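Reviewed 26 November 2024

# Murnamex Solora football rebounder, used for one season

I bought the Solora in April for our under-12s at Emholm, where I help Dörte Brandes with the midweek training. It is a rebounder net on a steel frame. You kick a ball at it and the ball comes back. We paid 134 pounds for it, including delivery.

Putting it together took me 26 minutes on my own. The poles click into each other and the net goes on with bungee loops. The instructions are one folded sheet with small drawings, and the drawing for the rear struts shows them the wrong way round. If the frame leans forward when you stand it up, swap them.

The rebound is good. A firm side-foot pass from ten yards comes back along the ground at a pace a ten-year-old can control. Volleys are less predictable, and anything that hits the top bar goes over the hedge. The angle can be set in four positions. We use the second one for passing and the steepest for the goalkeepers, who like it more than having me throw balls at them.

Dörte kept a tally of one-touch passes for a while. The best any of the children managed without a miss was 74, and the same girl could do nine when we started. I would put most of that down to practice, but she did ask to stay on the net every week.

Things I don't like:

- The ground pegs are too short for soft grass. I replaced them with tent pegs.
- Two bungee loops snapped by the end of the summer. Spares come only in a full pack.
- The carry bag has no shoulder strap and the zip sticks. 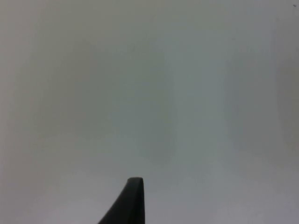
*Dark tapered shape against plain pale grey.*

The frame itself has held up. There is a little rust at the bottom joints, where it stood out in the rain for a fortnight, and one foot cap has gone missing. The net has not sagged.

I also tried the bigger model from Um, which the club down the road has. It is steadier in wind, but it takes two people to move and costs 367 pounds. For a children's side that packs everything away after each session, I would buy the Solora again and order the spare loops at the same time.

Four out of five.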